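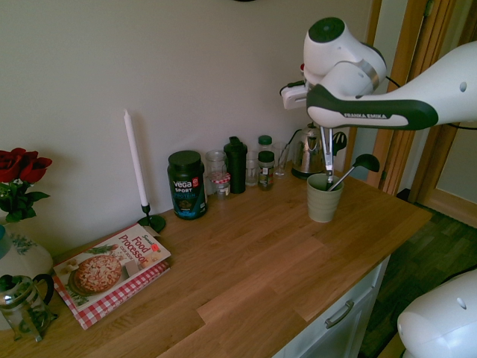

I've had the Cesetti ladle set for most of a year now, long enough to stop being polite about it.

I bought it after my old ladle (a wedding present, bent like a question mark) finally snapped in a pot of split pea. Mafalda Garcia at the kitchen shop in Brernport talked me into the three-piece set when I only wanted one, and I grumbled the whole drive home. She was right about two of them.

The big ladle is the star. It holds a proper bowlful in two scoops, the handle stays cool even when I forget it in the pot, and the lip pours without dribbling down the outside. I make soup for the Saltley supper club from October through spring, and one night we fed 72 people with that one ladle going nonstop. My wrist was tired. The ladle was fine!

The medium one is what I grab for pancake batter and gravy. Nothing fancy, but it fits inside my tall jars, and the one it replaced never did.

Then there's the little skimmer. I wanted to love it, I really did, but the holes are too big for foam and too small to drain a dumpling in any reasonable time. Mine lives at the back of the drawer with the melon baller. If Cesetti sold the set without it for less money I'd be first in line.

A few gripes. The hanging loop is too narrow for my hooks, so I had to go buy skinnier hooks - annoying. And the instructions say dishwasher safe, but after a few months in mine the handles got cloudy. I wash them by hand now and they've perked up a bit.

My neighbor Mahmoud Ramadan swears by his Morsy ladle, which is all one piece and weighs about as much as a hammer. I borrowed it for a weekend of chili. It's a lovely thing and will outlive us both, but it's so heavy it tips out of anything short you stand it in, and it clanged on my enamel pot until I couldn't take it anymore. I gave it back and went home to my Cesetti.

So four stars from me, with the missing one for the skimmer. Get the big ladle by itself if your store will split the set. Mine wouldn't, but I hear the Saltley branch will if you ask.

Print this review | E-mail to a friend
76 shares | 9 comments
Contact us | Copyright 2023 | Back to top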